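How to start a walking football session in your town

Walking football is played like usual football, but running is not allowed. It suits older players, people who come back after an injury, and people who never played before. I started our session in Sterport with Raymonde Landry, and later we helped the group in Flevness to start their own. These are the steps we followed.

Step 1. Find the players first

Do not book a hall before you have names. We put a paper on the door of the library and another at the health center, with one phone number and one question: which morning is good for you? Wait until you have at least 12 people who answer. Some of them will not come the first day.

Step 2. Choose the place

An indoor hall with a flat floor is the best. Check that there are toilets on the same level and chairs near the side line. Ask the price for a morning on a weekday, it is usually lower than the evening. In Flevness they use one half of the sports hall and the badminton club has the other half, so a net between them was necessary.

Step 3. Agree on the rules

We play 6 against 6 with no goalkeeper and small goals. The rules we use are these:
One foot must always be on the ground.
The ball stays below the height of the hip.
No contact and no tackle from behind.
Free kicks are indirect, and the other players stand three steps away.
If a player runs, the other team gets a free kick. After the third time the player rests for two minutes.

Read the rules aloud before the first game. People forget the one about the hip.

Step 4. Ask about health

Every player fills in a short form with a contact person and any heart, knee or breathing problem. Keep the forms in a closed folder and bring it each week. Find out where the nearest defibrillator is and show it to two other people.

Step 5. Plan the hour

Ten minutes of warm-up, mostly ankles and hips. Then two games of 15 minutes with a good pause between them. Dougal Rankin leads our warm-up and he makes it slow, which I recommend. The remaining time is for stretching and for tea. Please do not cut the tea, many players come for it.

Step 6. Keep it going

In December we almost stopped, as the attendance was low. We began to phone each person who missed two weeks, and by spring we had 21 names on the list. Collect a small amount of money at each session instead of a yearly fee. New people can then try it without worry.
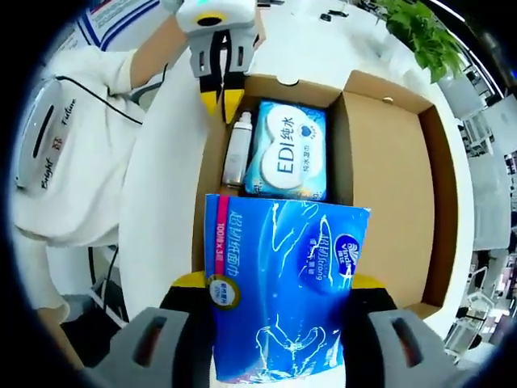
When the list gets longer than the hall permits, make two groups by speed and not by age.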